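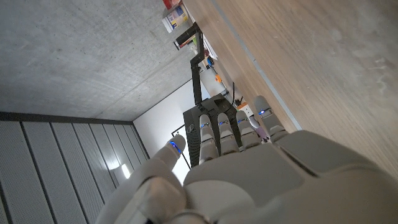

Fuvo Scalp Massager: twelve weeks of use
Reviewed Sep 24, 2024

The Fuvo is a handheld electric scalp massager from Drimwood, sold as a companion to the firm's shampoo range and also on its own. I bought mine at full price. I have fine hair, thinning at the crown, and I wash it every other day. Readers with thick or tightly curled hair should treat my notes on tangling with caution.

Construction

The body is a single moulded shell with a rubber seal around the charging port. Four heads hang from the underside, each carrying a cluster of soft silicone nodes. The heads turn in opposing pairs, so the unit does not pull to one side when pressed down. They come off with a firm tug and go back on only one way round. Mine have stayed tight, apart from the rear left, which has picked up a faint click at the higher speed.

The grip is too wide. I have medium hands and after five minutes I was shifting it from one to the other. Once shampoo is on the shell it becomes slippery, and the wrist loop is thin cord which soaks up water and takes most of a day to dry. I replaced it with a plastic one from an old torch.

Controls and speeds

There are 2 speeds and one button. A short press steps through slow, fast and off. You cannot go from fast back to slow without switching off first, an irritation I have not got used to. Slow is suitable for a sore or flaky scalp. Fast is noticeably stronger, and on a dry head it caught my longer hair at the nape twice in the first week. On a wet head with conditioner in, it has never caught.

The timer stops the motor after 15 minutes. I have never needed that long. The leaflet advises five minutes a day, and on the fast setting I found three enough.

Noise

A low hum, similar to an electric toothbrush held at arm's length. With the heads against the scalp it sounds louder to the user than to anybody else in the room. I could follow the radio on slow but had to turn it up on fast.

Battery

Drimwood quotes 400 minutes per charge on slow. I used a mixture of both speeds and recharged three times in twelve weeks, which is in keeping with the claim allowing for my heavier use of fast. A full charge from flat takes an evening. The cable is short and the plug is not supplied. The charge light goes out when the battery is full, and goes out in the same way if the cable has worked loose, so check the connection before assuming it is done.

Cleaning

Hair wraps around the spindles under the heads. I clear it weekly with tweezers. The heads can be washed in warm soapy water and left on a towel. Oil is harder to remove: after a month with the Akpalu scalp oil the nodes had gone slightly tacky, and two washes with washing-up liquid were needed to put that right. If you use oils, apply them by hand afterwards.

Does it do anything for hair loss?

I cannot say that it does. The box says "for the appearance of fuller hair", and that wording should be read closely. My crown looks the same to me in the bathroom mirror as it did in June. I changed nothing else during the period, but one head over twelve weeks is not a trial and I would not lean on it either way. Anyone losing hair quickly or in patches should see a GP before buying a gadget.

What I did notice was less flaking along the parting from the third week onwards. Shampoo lathers better with it and rinses out more fully. My scalp feels less tight in the evening.

Compared with the Prodilel

I also own the Prodilel brush, which has no motor and costs a fraction of the price. For working shampoo in, the two are close. The Prodilel is easier to hold, dries in an hour and has nothing to charge. The Fuvo is better for use on a dry head while sitting down, where the Prodilel is simply a brush and your arm does the work.

Spares

Replacement heads are sold in sets of four under part number 1701. They were out of stock when I looked, with more due in December.

Scores out of five

Build: 4
Comfort in the hand: 2
Massage: 4
Battery: 5
Cleaning: 3
Value: 3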